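Trotside open day, February

I went along to the Trotside open day because a friend had a spare pass and because the flyer promised I would "never fold the same way again." I have been folding the same way since high school and had no complaint about it, but the parking was free.

Trotside is a row of furnished display rooms above an old wool store, fitted out as bedrooms, laundries and one very small kitchen. The idea, as Imke Ehlers explained it to our group at the top of the stairs, is that people don't learn tidying from a book, they learn it standing next to an unmade bed. Fair enough. She then sold several of us the book.

There were 17 in my group, which is too many for a bedroom. We went through in two lots and the second lot could hear everything the first lot was told, so by the time we got in there the surprises were gone.

The laundry came first. Most of the talk was about the Jida method, which Trotside teaches under licence and which comes down to folding everything into thirds, then deciding whether it will be stacked or stood on its edge. Imke is a stacker. She said standing clothes upright looks marvellous in a half-empty drawer and falls over the moment somebody takes out a jumper, and on that point I'm with her completely. I was less persuaded by the claim that the method saves a household 400 minutes a month. I asked where the figure came from and was told it was "from feedback." I do not spend 400 minutes a month folding, so I'm not sure where I would find them to save.

The bedrooms were better. They have been done up to look like somebody lives in them, with a plain wooden floor and floral bedding of the sort my aunt kept for visitors, and the work is done on the mattress. I liked that. Every folding video I've ever watched takes place on a long white bench in a room with no washing in it, and at my place the clean clothes get dumped on the bed and stay there until someone wants to lie down.
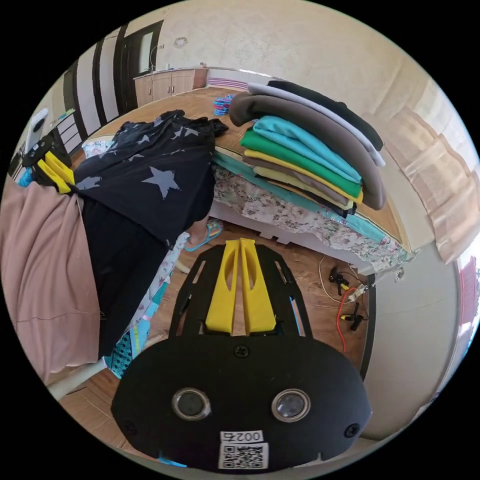
The argument for the bed is mostly about height. A table puts your elbows up around your ears if you're short, and the floor is murder on the knees after 4 shirts, never mind a family's worth. A mattress gives a bit, though, and a pile built on something soft will start to lean. Imke's answer is to keep each pile low and walk it to the cupboard before starting another. Sensible, but it does add a lot of walking, and I noticed the walking wasn't mentioned when we were hearing about the minutes.

Sheets got a session of their own. I won't go through the fitted sheet business except to say that I've now been shown it by three different people and my colour still rises when I think about the corners.

Downstairs there was a shop. The drawer dividers are by Grernby and seemed sturdy enough, though the ones I picked up were too deep for any drawer I own. The linen spray is called Lūse and smells like a dentist's waiting room. A starter set with the book, dividers and spray was $187, and a woman near the till had two of them under her arm before the talk had even wrapped up. I bought a cup of tea.

Would I go again? For the bedrooms, maybe, and earlier in the morning when the groups are smaller. I did try low piles when I got home. They leaned less - I'll give her that - and then the dog got up on the bed.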